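Room Attendant, part-time (2 positions)
Trusport Rooms, Abdel Rahman Building, Jiltby

Hours: 14 per week, early shift or evening shift
Contract: permanent after a trial period
Reports to: the building office
Closing date: 28th December

Trusport runs small rooms that are let by the week and by the month. We have 58 of them in two buildings, Stedwood and Abdel Rahman, which are a few minutes apart on foot. We are looking for two people to keep the rooms in the Abdel Rahman Building tidy and the surfaces clean.

The rooms are small and mostly white, with light wooden floors laid in a herringbone pattern. A typical one has a desk or shelf against the wall, a table, a low cabinet or two, an air purifier and a wastebasket. Marks show up quickly on the white furniture and crumbs show up on the floor, so most of the work is steady, light and repeated. Heavy cleaning (carpets in the corridors, outside windows, the stairwells) is done by a contractor and is not part of this job.

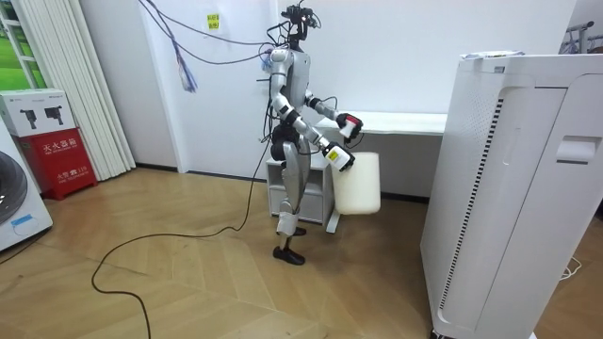 Each attendant has a set list of 14 rooms. You keep the same list from month to month unless you ask to swap. Rooms are in use during the day and often in the evening as well, and you will sometimes be working while other people are busy in the same room. Knock, say what you are there to do, and start with whatever is easiest to reach.

What the work involves

Picking up small trash from tables, cabinets, the tops of appliances and the floor. Wrappers, paper cups, bits of tape, packing foam.

Emptying wastebaskets and putting them back where they stood.

Wiping tabletops. The tables have a glossy white finish that smears if the cloth is too wet. Use the blue cloths with a little of the spray, then go over it again dry. Check from the side, with the light across the top, for smudges you missed. Don't forget the rounded edge and the front lip.

Leaving tenants' things alone. Containers with lids stay closed and stay on the table. Lift them to wipe underneath and set them down in the same spot. If you can't tell whether something is trash, leave it and write it on the room sheet.

Going over the low cabinets and the wall desks. Drawers are not opened.

Sweeping the floor, including behind table legs. Cables are not unplugged or moved to another part of the room – lift, sweep, put back. Stickers and labels on furniture and walls also stay on, even when they are peeling.
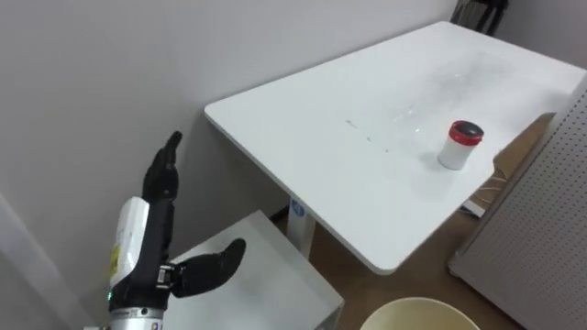 Air purifiers

The purifiers get their own line on the room sheet. The top panel is dark and glossy and takes fingerprints. It should be wiped with a dry cloth only. The small holes in the front and sides collect dust, and you go over them once a week with the soft brush attachment. The outlet slot on top must be clear of anything that could drop into it. People do put small things down there, so look before you wipe, and take off any wrapper or scrap of paper before it slides into the slot.

You do not change the filters. If one is due, mark the sheet and the office will book it.

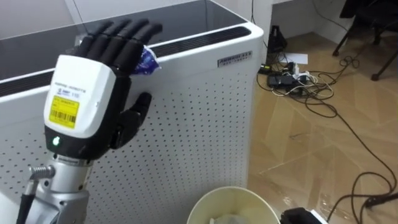
Wastebaskets are kept near the purifiers in some rooms and under the desk in others. We have stopped trying to make this the same everywhere. Go by where the tenant keeps it. Liners are in the closet on each floor and you should take enough for your full list before you start. The closet also has the cloths, spray, brushes, dustpans and a spare vacuum. If supplies run low, there is an order slip on the inside of the door.

Who we are looking for

You don't need experience in cleaning. Most of our present attendants came from other kinds of work. You do need to be on time, be able to work without someone standing next to you, and read and fill in a one-page room sheet in English. The job means bending, kneeling and being on your feet for the whole shift. Both buildings have an elevator.

You will hold keys to rooms that other people rent, so we ask for two references. One of them should be from someone you have worked for, paid or unpaid. School or family references are fine for the other.

What we offer

An hourly wage, paid every two weeks – the current rate is in the application packet
Paid training for the first three shifts, alongside an attendant from Stedwood
Work shirts, gloves and knee pads
Paid vacation from the first month
A bus pass if you live outside Jiltby
First choice of extra hours when someone is away

Shifts

Early shift starts before most tenants arrive. Evening shift starts after dinner time and is the quieter of the two. We would like one person for each but will talk about a split if both new attendants want it. More hours may come up in April, when a further floor of the Abdel Rahman Building opens. They will be offered to the people already working here before we advertise again.

How to apply

Pick up an application packet at the front desk of either building, or ask for one by mail. Fill in both pages, tell us which shift you want, and hand it in or mail it so that it reaches us by the closing date. A resume is welcome but not required.

We will invite people to a short talk and a walk through two or three of the rooms. Wear shoes you can work in. Everyone who applies will get a reply, including those we can't offer a place to this time. Please tell us on the form if you need any adjustments for the visit or the job.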